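I've put off sorting the knitwear since before Christmas, so this morning the whole lot came up onto the bed, starting with the mustard cable cardi.

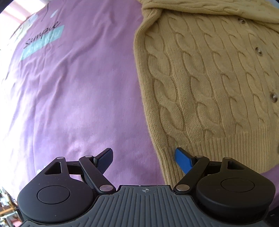

*Karkent, 28th January*

Right – folding. I always used to hang my woollies and then moan about the pointy shoulders! Lengthwise suits a chunky knit far better, I reckon, and it stacks nicely in the drawer.

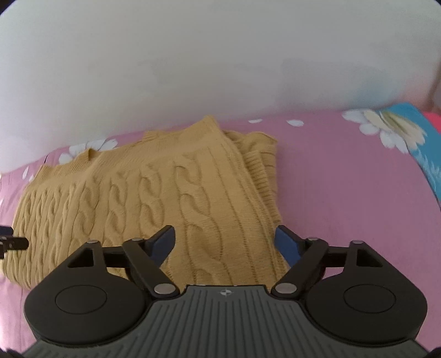
## Sleeves first

Lay it out flat on the bed and bring one sleeve across the front, then the other (mine always fight back a bit).
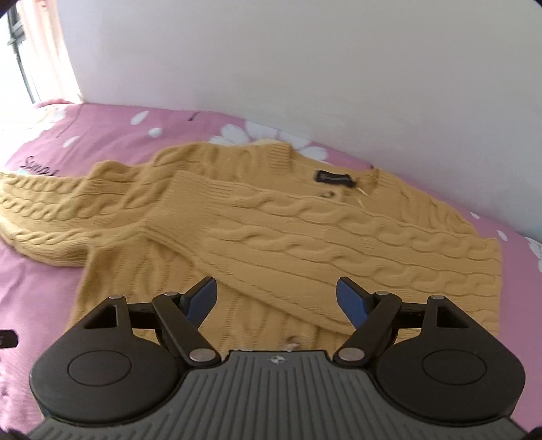 Somtochukwu Ogunleye wrote in to say she rolls hers, cables and all, and gets 6 in a drawer. I'm tempted, but all that rope-y stitching looks so lovely laid out.

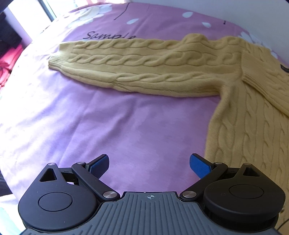

I'll do the scarves next, if I can find the other box.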